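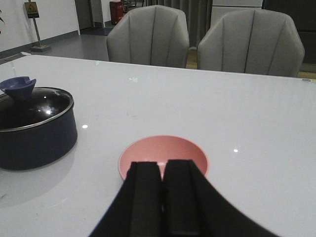 What can you do with the cracked dishes and chipped cups at the back of the cupboard? Starting this week, people in Mondemdale can drop them off at the old Carner building on Mill Street, where they will be sorted, mended if they can be mended, and passed along to a household that needs them.

Aug 17, 2020

The Mondemdale Dish Exchange opened its doors this morning, a good deal later in the year than first planned, and there was already a line down the front steps by nine. Folks came with shopping bags, wine boxes and one very full wheelbarrow, and there was plenty of friendly chatter (at a proper distance, of course) about whose grandmother had owned which gravy boat.

The idea is simple enough. Bring in plates, bowls, mugs or serving dishes, wrapped in newspaper if you have any, and leave them on the cart by the side door. Clean pieces in good shape go straight to the shelves. Anything with a chip or a clean break goes to the repair bench, which is run by Brulitz, the hardware store across the street, and fitted out with glue, clamps and fine sandpaper. Pieces that are past saving will be broken up for the mosaic wall planned at the Elm Street playground, so even the saddest old saucer has somewhere to go!

By closing time the exchange had taken in 226 pieces and sent 101 of them home with new owners. Most of what left was everyday stuff, cereal bowls above all, though a soup tureen shaped like a cabbage went in the first ten minutes and was carried out to much admiration.

The Başaran bakery next door is selling coffee and sesame rings from its window while people wait, and will keep doing so through the end of October, when the exchange closes for the winter.

Hours are 9 to 3, Monday through Thursday. There is no charge, and you don't have to bring anything in order to take something. Please leave knives and glass bakeware at home for now, and use the side door if you are pushing a stroller or a cart.

Print this story | E-mail this story
Shares: 222 | Comments: 3

Contact the newsroom | © 2020 Mondemdale News | Back to top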